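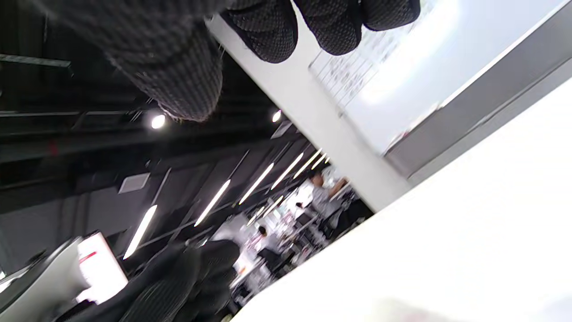 The plan was to teach a robot to fold towels. Dennis Mfaume had told everyone it would take a weekend, and he said it with the calm of a man who has never folded a fitted sheet.

That was in the spring. By Jul 3, 2024, the shared workshop at Balau had a big white table, a whiteboard full of numbers and a robot called Bultent that could pick up a cloth and, on a good day, put it down again. Mfaume is still calm. He has stopped giving dates.

I should say that I rent a bench two rows over, where I am supposed to be building a chair. I've been following Bultent's progress mostly as a way of not building the chair.

The trouble with cloth

Hard things are easy. A robot that can grab a block on Monday can grab the same block next month, and the block will be block-shaped both times. Cloth has opinions. Drop a towel twice and you get two different towels, and the corner you wanted is underneath both of them.

So Bultent learns by copying. Somebody does the job by hand while the motion gets recorded, then does it again, then again until lunch. Mfaume wants 4,000 good runs before he trains anything he'd show to his mother. He gets 100 in a decent day, if the batteries hold out and people stop asking him about lunch.

Gloves turned out to be a whole subject. There was a long discussion about knit versus smooth, then one about color, and I contributed to both without knowing anything.
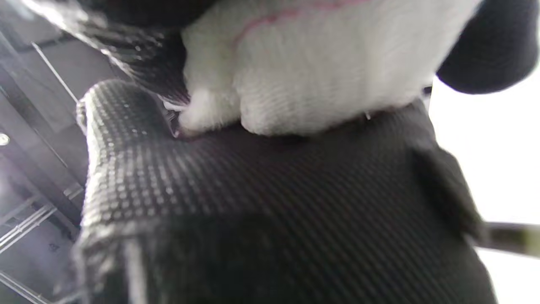
Fabric on fabric is the part Mfaume frets over. You can feel when you've got one layer between your fingers and when you've got two. Bultent can't, so it has to guess from what it sees, and it guesses like somebody hunting for a light switch in a hotel.

His answer has been to slow down. Pinch, wait, lift, wait. It makes for good data and very dull company. A fold I'd finish in a couple of seconds can take him 40, and he does it with the face of a surgeon.

What's on the wrists

The tracking runs off VR controllers, one for each hand. Mfaume tried a homemade marker system first, which he named Shao and now refers to only as "the Shao period." The controllers already knew where they were in space. Shao mostly knew where the ceiling was.

Strapping things to your wrists all day does change how you move. After an afternoon of it I reached for my coffee in slow motion and set it down as if it might go off.

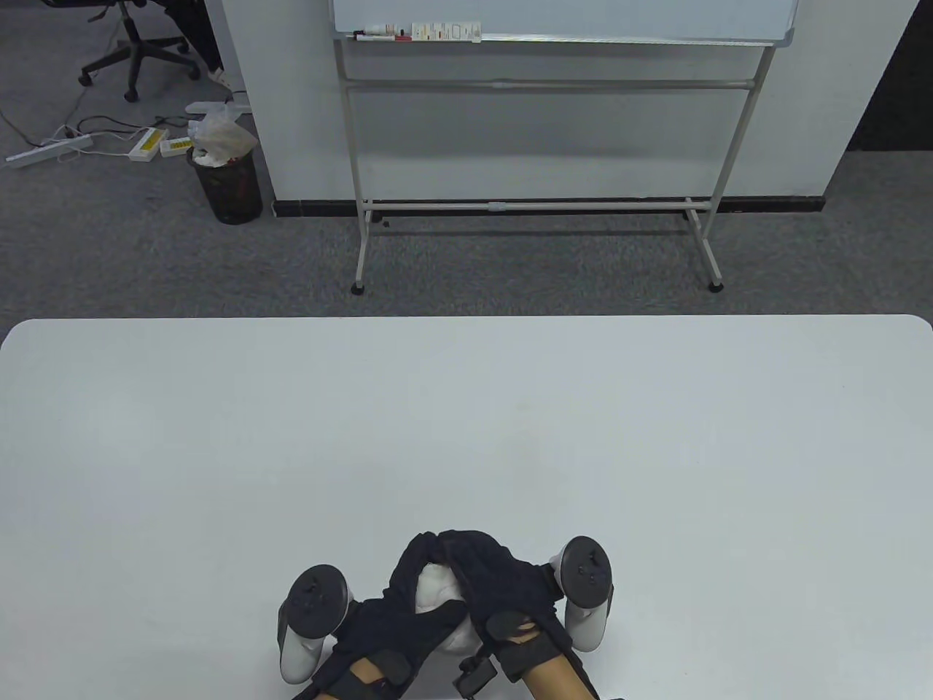
The part where you fold things

There is no trick to this part. You put a cloth on the table, you take hold of an end, you work it flat. Then you mess it up and start over. Mfaume has firm views on messing it up properly: if you always toss it the same way, he says, the robot learns your toss.

I lasted one session. I was told my folds were "usable," which I have decided to take well.

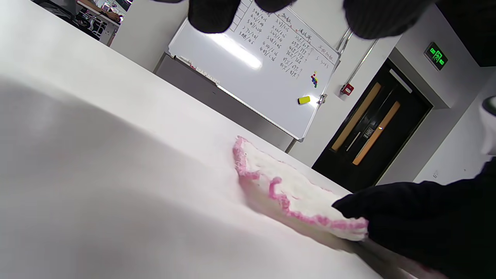 Next up: Dultley

The second machine, Dultley, exists so far as a parts list and a drawer I'm not allowed to open. It will have a softer grip and, in theory, a better sense of when it is holding 2 layers. Mfaume hopes to have it on the table in August. He didn't say which August, and I went back to my chair, which needs a third leg.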